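Drultbridge Shallow Cardboard Tray, Plain Brown
Home / Kitchen and Table / Trays and Boxes / Shallow Trays

Item no. 441
Sold in packs of 5
In stock, leaves our warehouse in 3 working days

Overview
Details
Care
Reviews

A low tray of brown cardboard for fruit, snacks and small things on the table. The sides are folded up and stay low, so everybody who sits at the table can see what is inside and can reach it without lifting the hand very high. We sell it to families, to school kitchens, to market sellers and to people who run workshops where food must be sorted or shared.

The tray comes flat. You fold the four sides on the pressed lines and push the corner tabs into the slots. No glue and no tape is needed. The first one takes maybe a minute, the others go faster. If you want to store the trays again after use, pull out the tabs carefully and press the tray flat with your hand.

Drultbridge started to make this tray for the dried fruit sellers in our own town, who wanted something wider than a bowl. In a bowl the dates lie on top of each other and the soft ones are pressed by the others. In a shallow tray they have space. Later the customers began to use it for fresh fruit also, and this is now the most common use, if we can believe the letters we receive.

What you can put in it

Dried fruit: dates, figs, apricots, raisins in small heaps.
Fresh fruit: small oranges, cherry tomatoes, plums, grapes, pieces of apple or banana.
Bread rolls, cookies, nuts in the shell.
Pencils, buttons, keys and other small things that are not food.

Cut fruit is possible, but please read the part about care. Banana and melon give moisture, and cardboard takes it up. For cut fruit we recommend to put a sheet of baking paper on the bottom, or to accept that the tray will have some spots afterwards. It does not hurt the tray if it dries in the same day.

Details

Material: uncoated brown cardboard, single wall
Color: natural brown, not printed
Sides: folded, low
Shape: rectangular, open on top
Delivered: flat, with one folding sheet
Made from: recycled fiber and new fiber mixed
Can be written on: yes, with marker, ballpoint or pencil

The color can be a little lighter or darker from one delivery to the next. This comes from the recycled fiber and is not a reason for return. If you need all trays in the same tone, for example for a shop window, write this in the comment field when you order and we will pack from one lot.

Writing on the tray

Many customers write directly on the cardboard: the name of the fruit, the price, the day. A normal black marker is good. The ink goes into the surface quickly and does not come off on the fruit after it is dry, but let it dry first — ten minutes is enough. We do not recommend chalk.

Please know that the surface also remembers other things. A cup or a jar that stands on the cardboard can leave a ring, and a hard lid pressed on it leaves its form. Some customers asked if this is a fault of production. It is not. Uncoated cardboard is soft, and this softness is also the reason that a ripe tomato or a date does not get a mark from the tray.

On the table

The low sides make the tray easy to use with tongs, spoons and other tools, and you can bring the tool in from every direction. For a long table we suggest one tray in the middle for each group of guests. It can stand directly on a tablecloth. If the cloth is very smooth, put a damp napkin under one corner and the tray will not slide. 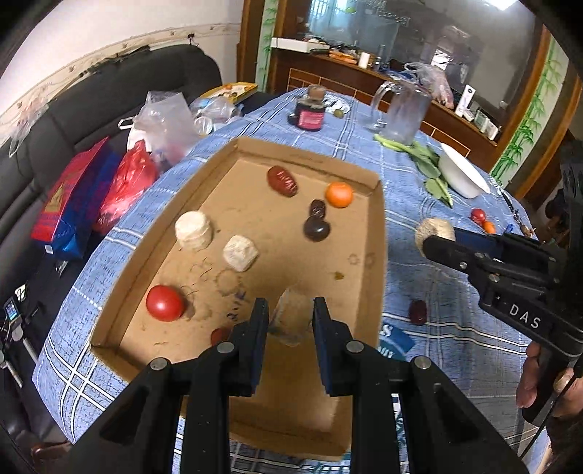 Tray in use with dates, tomato, citrus and peeled banana, on a blue plaid tablecloth.

The tablecloth is not included. We have the Morrison cloth in plaid and the Brener cloth in plain colors, both in our section Table Linen.

Care

Keep the trays in a dry place, lying flat. A tray which is folded up can be used many times when it holds only dry or whole food. Wipe it with a dry cloth or a soft brush. Do not wash it and do not put it in the oven or the microwave. When it is too stained, put it in the paper recycling. If there is much fruit juice in it, check the rules of your town, some places want it in the compost.

Which size is right?

We make only one size at the moment. A smaller one, with the working name Vutar, was planned for July but the cutting tool was not ready. When it is available it will be shown on this page. For larger amounts of fruit please use our deep box, which can be stacked. The shallow tray should not be stacked when it is full, the sides are too low for this.

Larger orders

From 2000 pieces we can print your name on the outside of the sides. The print is in one color. Please send your request to Chepkoech Swai in our sales office with the text and, if you have it, the logo as a file. She will send you a drawing before we start. Printed trays cannot be returned.

Reviews

Berkay Uysal
Good tray for our breakfast buffet. We put dates and small tomatoes. The corners hold well. One tab was torn in the pack and they sent a new tray free.

Mwende Mfinanga
I wish the sides were a little higher, my oranges roll when I carry it. On the table it is fine. I write the price directly on the bottom and wipe the rest with a brush.

Masaru Tanabe
Simple and strong enough. Banana made a yellow stain but I was warned. Folding sheet has very small letters.

Reply from Drultbridge: Thank you, the new folding sheet has larger letters and is in all packs from this month.

Delivery and returns

Unused trays can be sent back in the original pack. Please write the item number on the outside of the parcel. For questions about delivery, contact Njoroge Bakilana in the warehouse office, by the form under Contact.

Page last changed: October 2, 2025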